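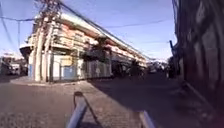
The man from Waleo had a slide with a smiling grandmother on it. She was holding a phone, and the phone was telling her that her groceries were eight minutes away. He left it up for most of his talk. By the end I had begun to wonder whether she could carry the bags up the stairs.

Waleo wants to put small shops out of their misery, though it would never use those words. Its pitch to town councils is that the corner shop can be "folded into" a delivery network. The shopkeeper becomes a "local partner", the counter becomes a pick-up point, and everyone gets cheaper rice. I have now sat through three versions of this talk and I still can't find the part where the shopkeeper makes any money.

Dewanti Lubis has run hers for 18 years. She signed up in February, mostly because the man who came round was polite and it was raining. She was promised 80 extra customers a week. What she got was a shelf of other people's parcels where the cooking oil used to be.

"They come in, they show me the code, they go," she told me. "They don't even look at the biscuits."

Her cut is small enough that she laughed when I asked her to work it out per parcel. She did it on the back of a Toleria calendar, crossed it out, did it again and got the same answer.

Waleo's figures say something brighter, as a company's own figures tend to. A report it paid for, written by a consultancy called Testico, claims that partner shops see takings rise by 15 per cent in the first year. I asked how many shops had been in the scheme for a year. Testico sent me the report again.

Baldur Eskildsen used to advise shopkeepers on leases and now mostly advises them on getting out of contracts. He is less worried by the parcels than by the small print. The agreement he showed me lets the company change its rates with eight days' notice, while the shop has to give three months. He thinks most people who sign have read the first page.

To be fair to the other side, the old way was no paradise. Credit was written in a book and the book was sometimes wrong. Milk was dear. If the shopkeeper didn't like your father, you heard about it. Zulkifli Wibisono, who closed his own place and drives a van now, has no wish to go back to opening at five every morning. He says people who get misty-eyed over small shops have usually never owned one, and I took that personally.

But he still does his own buying from Lubis. She lets him pay at the end of the month, and she keeps the Görtz soap his wife likes under the till. I put this to the man from Waleo, who said that deferred payment was on the company's road map. He didn't mention soap.

Lubis can leave the scheme when her notice runs out. She hasn't decided. The parcels bring in a little, and a little counts when the rent is due. She has moved the biscuits next to the scanner.

We use cookies to improve your visit and to show you content you may like. Manage your choices or accept all.

Comments (3)

Berhanu Tsegaye
My sister had one of these contracts. The eight days thing is true. She found out about the new rate from a customer.

Nahom Belay
Bit one-sided. I work shifts and a pick-up point that's open late is a godsend. Did you speak to anyone who uses it?

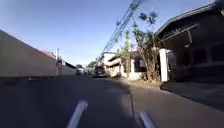

cornershopkid
Nahom, they were open late before the parcels as well. Ours shut when my mum fell asleep.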